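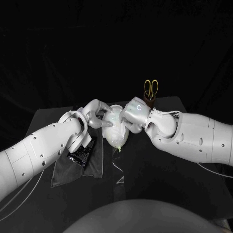
## Zweiarmstation Numa im Musterbau, Werk Kurnoder

Stand: 13. Januar 2026

Im Musterbau bei Egilsson werden Ballons und Kleinteile für Dekorationssets vorbereitet, fixiert und zugeschnitten. Bis Juli lief das ausschließlich an Handarbeitsplätzen. Seitdem ist mit Numa eine Station mit zwei Roboterarmen in den Ablauf eingebunden. Geliefert und eingerichtet wurde sie von Hureck.

Der Musterbau umfasst 16 Arbeitsplätze. Drei davon haben ihre Aufgabe gewechselt: Wer dort vorher Muster vorbereitete, rüstet jetzt die Station, prüft die Ergebnisse und pflegt die Griffabfolgen. Die Eingruppierung wurde mit dem Betriebsrat neu verhandelt und liegt eine Stufe über der bisherigen.

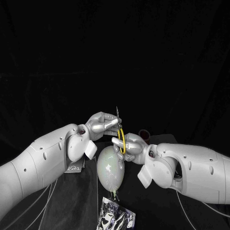 Schneidwerkzeug war in der Planung der strittigste Punkt. Am Handplatz greift man zur Schere, ohne hinzusehen, und legt sie irgendwo wieder ab. Für die Station musste ein fester Ablageort definiert werden, und diese Regel gilt inzwischen auch an den Handplätzen. Ein Teil der Belegschaft empfindet das als Bevormundung. Die Suchzeiten sind trotzdem zurückgegangen.

Die Einlernphase je Griffabfolge beträgt fast 19 Stunden, verteilt auf mehrere Schichten. Dünnwandiges, nachgiebiges Material braucht am längsten: Die Druckkraft der Finger muss für jede Variante neu eingestellt werden. Die Werte stehen im Rüstblatt, das Früh- und Spätschicht gemeinsam führen.

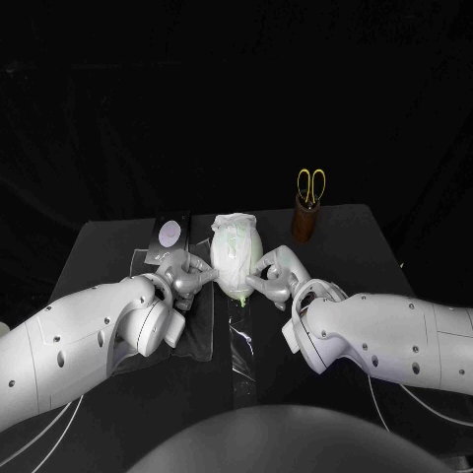
*Foto: Ettore Lo Presti / Werk Kurnoder*

Beidhändiges Heranführen an ein eingewickeltes Teil, links und rechts je eine mehrfingrige Hand. Am Handplatz galt dieser Schritt als Nebensache und tauchte in keiner Arbeitsanweisung auf. Für die Station wurde er erstmals schriftlich zerlegt, mit Griffpunkt und Reihenfolge der Finger. Neue Kolleginnen und Kollegen lernen inzwischen nach demselben Blatt.

Seit Inbetriebnahme sind 1.926 Vorgänge protokolliert. Abbrüche werden von der Schicht kommentiert, die sie erlebt hat. Diese Kommentare sind in der Auswertung bisher ergiebiger als die Fehlercodes, kosten am Schichtende aber Zeit, die im Plan noch nicht vorgesehen ist.

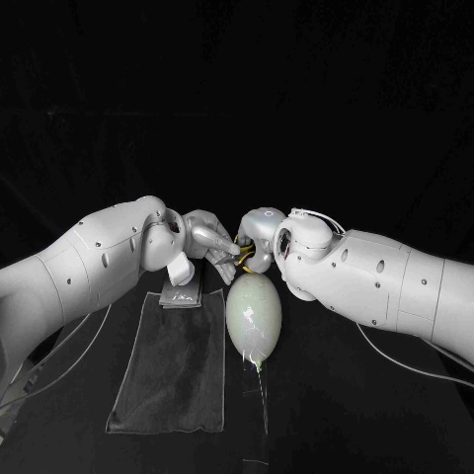
*Arbeitsschritt mit Schere: Werkzeug in der rechten Hand, darunter der hellgrüne Ballon, mit Klebestreifen auf dem Tisch gehalten.*

Offen ist die Vertretungsregelung. Fällt die rüstende Person aus, steht die Station bis zum Schichtwechsel. Eine zweite Einweisungsrunde für die Spätschicht ist beantragt.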